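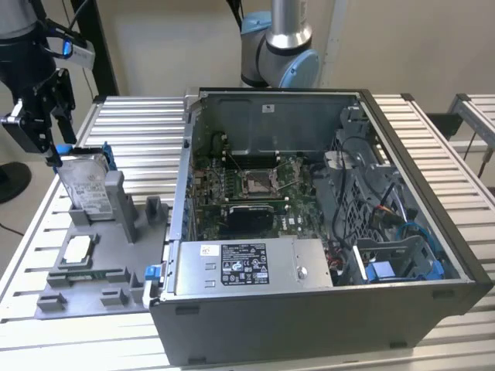

The desktop teardown cell at Pridholm's Nistetside plant.

Pridholm Pauses Teardown Cell After Robot Declines to Let Go

Company publishes its own account of a gripper fault, including the embarrassing parts

NISTETSIDE, November 14, 2022 – Pridholm, which takes apart old office computers so that other people don't have to, said today that it has stopped automatic running on its desktop teardown cell following a gripper fault. No one was hurt. One hard drive has had better days.

The cell uses 2 robot arms to strip used desktop towers and place the parts in a molded tray. On the shift in question, an arm lowered a 2.5-inch drive into its slot, received the command to open its fingers, and reported that it had done so. It had not. The arm then set off for its next job with the drive still in hand and met the side of a computer case on the way.

The collision limit stopped the arm, as designed. The operator pressed the emergency stop as well, as anyone would.

Pridholm's investigation found that the control program accepted "open command sent" as proof that the fingers were open. The gripper has a position sensor that could have settled the matter. The program had stopped reading it in April, when an update meant to shorten the cycle removed the check. The update saved 17 seconds per tower. The cell has now been idle long enough to give all of them back.

"We had a sensor that knew the truth and software that didn't ask," said Kalkidan Adugna, head of automation safety at Pridholm. "I signed off on that update. I would like to say the paperwork was confusing, but I wrote the paperwork."

The fault was harder to spot than it should have been. The cell had completed 3335 towers without a reported grip error, a record the company mentioned often and with some pride. A review of the logs shows that the error could not have been reported, the part of the program that reported it having been switched off.

Pridholm is making the following changes:

The finger position check is back, and the arm will not leave the tray until the sensor confirms release.

Travel speed near the tray has been lowered.

Any update that removes a check now needs a second signature from someone who did not write it.

Abera, the integrator that built the cell, will run about 2000 test releases before automatic work resumes. Until then, incoming towers are being taken apart by hand at the company's Flirkstead site, where staff have asked that the word "backup" not be used to describe them.

Customers with equipment in the queue will be contacted directly about new dates. The damaged drive was already marked for destruction, and its owner has been told that the process began early.

About Pridholm
Pridholm recovers parts and materials from retired office computers at its plants in Nistetside and Flirkstead.

Media contact: Pridholm Press Office, Nistetside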